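September, 6:40 in the morning

Slept badly and got up early to make a start on the spare room. Kenneth Mercado wants it by the end of the month, and I promised him a clear floor and a bed. Stripped the curtains, moved the small bookcase into the hall, and carried 5 bags down to the car. The man at the Benavides thrift shop takes donations until noon, so I went there first and had coffee after.

Back by ten. Most of the morning went on the blue things, which I have put off all year.
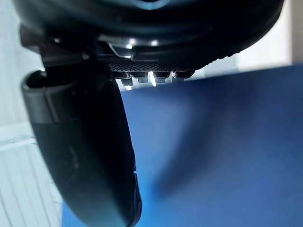 Reginald said on the phone that I should keep anything blue for the back bedroom and let the rest go, and that I would only buy it again in spring if I didn't. He is probably right. I told him I would think about it.

Lunch was soup. The bus to Skarkell has gone up again, so I will drive Kenneth's boxes over myself. Measured the wall by the window for his desk and wrote it on the back of an envelope, then lost the envelope. Found it under the kettle.

Did another hour after lunch and stopped when my back started.

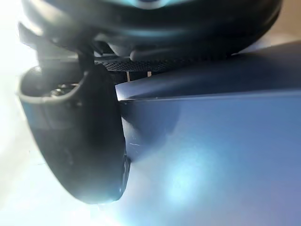

Up close to the blue, spare room day.

Still to do: wash the curtains, call Stelden about the mattress, pay the 14 dollars I owe at the hardware store. Bed by nine.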